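Avanza la recogida de demostraciones en cocinas simuladas

El proyecto Rokitz ha incorporado en febrero 167 nuevas demostraciones a la colección con la que se entrenará su sistema de aprendizaje de tareas domésticas. La coordinación corre a cargo de Triin Mets.

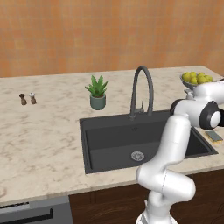
Tartu, febrero. El entorno reproduce una encimera con fregadero, grifo y objetos de uso corriente, entre ellos una esponja y un cuenco de fruta, junto al brazo robótico. Los episodios que no superen la revisión de Mackenzie Cormier quedarán excluidos de la colección.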